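4. La papelera del dormitorio

Vamos con el capítulo que más preguntas me genera cada vez que comparto esta guía, y eso que cuando empecé a escribirla ni pensaba incluirlo. Si venís del capítulo 3 ya tenéis la cama colocada y las cortinas colgadas, así que solo falta ese hueco tonto que queda entre las dos cosas. Yo lo tuve meses vacío y acababa con los pañuelos en la mesilla y los envoltorios de chocolate debajo de la almohada (sí, como coma en la cama, luego pasa lo que pasa).

Lo que vais a necesitar

Una papelera de plástico abierta, sin tapa
Bolsas pequeñas, si sois de bolsa
Un paño y jabón de fregar los platos
Cinta métrica
Una alfombrilla fina o un trozo de fieltro, opcional

La primera papelera que compré fue la Gudport con pedal, la grande. Preciosa. La devolví en tres días: el pedal chocaba con la pata de la cama y a las dos de la mañana sonaba como una puerta de garaje. Después probé una de rejilla de Grilville y por los agujeritos se escapaba de todo, pelusas, virutas del lápiz de ojos, purpurina de un disfraz que ni sé de cuándo era. Al final me quedé con el plástico liso de toda la vida, que se lava en la ducha y listo.

4.1 Elegir el sitio

1. Tumbaos en la cama en vuestra postura normal y dejad caer el brazo por el lado de la ventana. Donde llegue la mano, ahí va la papelera. Parece una bobada, pero es el mejor método que he encontrado.

2. Medid el hueco entre el colchón y la cortina con la cortina suelta, tal como cae cuando está cerrada. Si la medís recogida os va a salir más sitio del que tenéis (a mí me pasó, claro).

3. Comprobad que la puerta, el cajón de la mesilla y la aspiradora siguen teniendo paso.

4. Dejad la papelera ahí un par de noches antes de decidir nada más. Si os tropezáis al ir al baño, movedla un palmo hacia el cabecero.

Nota: si usáis una funda nórdica muy larga, de las que casi tocan el suelo, remetedla por ese lado. Una funda que cae dentro de la papelera es una lavadora de más.

Precaución: no pongáis nunca la papelera debajo de un radiador ni pegada a un calefactor. En febrero, con la calefacción a tope, una papelera con papeles al lado de una estufa es muy mala idea.

4.2 Prepararla

1. Quitad las etiquetas. Si dejan pegamento, frotad con un poco de aceite de cocina, esperad un rato y lavad con jabón.

2. Aclarad y secad bien por dentro, sobre todo las esquinas, donde se queda el agua.

3. Decidid si va con bolsa o sin ella. Yo la uso sin bolsa, porque en el dormitorio casi todo es papel y envoltorios secos. Si tiráis algodones con desmaquillante o cosas pringosas, poned bolsa sin pensarlo.

4. Si vuestro suelo se raya con mirarlo, poned debajo el fieltro. Yo tengo una alfombrilla Farah recortada, la corté torcida y ahí sigue.

4.3 El uso de cada día

Aquí es donde casi todo el mundo se relaja. La papelera del dormitorio es para lo pequeño y lo seco: pañuelos, envoltorios, tickets, la etiqueta de la camiseta que estrenáis. Restos de comida no, y líquidos tampoco.

Y luego está el tema de los vasos. Los vasos grandes son los que más engañan, ocupan media papelera ellos solos y parece que está llena cuando solo hay un vaso y dos papeles. Mi sistema es este:

1. Antes de tirar un vaso, vaciadlo en el lavabo. Hasta la última gota, que luego el fondo se queda pegajoso.

2. Si es de usar y tirar y se deja aplastar, aplastadlo. Si no se deja, directo al cubo de la cocina o al de reciclaje que le toque en vuestro municipio.

3. Si es un vaso de los buenos y ha acabado dentro por despiste, sacadlo y al fregadero. Mirad siempre dentro antes de volcar la papelera en la bolsa grande - yo perdí así mi taza favorita.

4. Los envoltorios, hechos una bola y al fondo. Abultan menos y no salen volando cuando abrís la ventana. 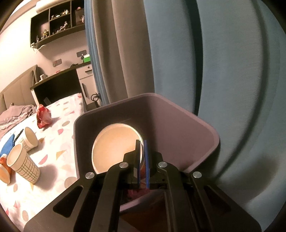

Fig. 4. La papelera entre la cama y la cortina, con un vaso grande y un envoltorio arrugado dentro.

4.4 Vaciado y limpieza

1. Vaciadla cuando toque, sin esperar a que rebose. Yo lo hago por la mañana, cuando abro la cortina, y así no se me olvida.

2. Al cambiar las sábanas, aprovechad y pasadle un paño húmedo al borde y al interior. Todo el polvo de sacudir la cama cae justo ahí.

3. De vez en cuando, ducha completa con agua templada y jabón. Nada de estropajo metálico, que deja el plástico mate y luego agarra más suciedad.

4. Secadla boca abajo sobre una toalla y devolvedla a su sitio.

Precaución: no mezcléis lejía con otros productos de limpieza. Con jabón hay de sobra.

Si huele aunque esté vacía: una cucharada de bicarbonato en el fondo, toda la noche, y aclarar por la mañana.

Si se vuelca al rozarla con la cortina: acercadla más a la cama, o ponedle un peso plano en la base. A mí me funciona un azulejo Pitgate que sobró del baño.

Si la cortina se mancha por abajo: seguramente está rozando el borde. En el capítulo 3 tenéis cómo subir el dobladillo sin coser.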